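Come Sing With Us! Kolitz Community Choir Is Looking for New Voices

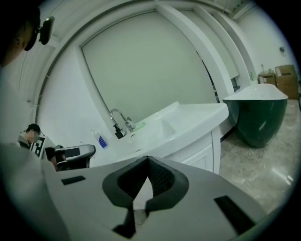 Two people with dark hair, one of them in a white top with a black-and-white print.

Hi, I'm Ada Parisi, and I run the Kolitz Community Choir here in Toledo. We're putting together a big group for our July concert and I would love to have you in it!

Right now we have plenty of sopranos (hello, sopranos, I adore you) and not nearly enough of everybody else. I need 16 more singers, mostly tenors and basses, plus a few altos who don't mind sitting next to the piano. If you have no clue what you are, come anyway and we'll figure it out over a few scales.

You don't have to read music. I make practice tracks for every part, and you can play them in the car as loud as you want. About half of what we sing is in English, and there's a set of Portuguese songs that Silvana Moura arranged for us – she'll teach you the words, and she's very patient about vowels. The last piece is a long one with clapping. I'm still deciding whether we stand for it.

Rehearsals are Tuesday evenings, 7 to 9, in the upstairs room at the Kolier Building. There's an elevator, but it's slow, so give yourself a minute. Parking behind the building is free after 6. Please try not to miss more than three rehearsals before the concert, and if you know you'll be away for a chunk of the spring, just tell me up front.

It costs $60 for the season, which covers your sheet music and the room. If that's a stretch, email me and we'll work it out, no forms and no fuss. You'll need a black folder and something dark to wear for the concert. Water bottles are fine in the room, coffee has to have a lid (new carpet!).

There's no scary audition. I'll hear you for five minutes, just you, me and Wumpini Akolgo at the piano. Sing anything you like, even "Happy Birthday." I only want to hear where your voice sits so I can put you in the right row.

You do need to be 16 or older, and anyone under 18 should bring a parent or guardian along the first time.

To sign up, write to me through the contact page by November 4, 2023, with your name, your part if you know it, and a couple of evenings when you're free to come sing for us. Darcy Cartwright handles the music orders, so mention it if you need large print and she'll get you a copy.

Hope to hear from you soon!
Ada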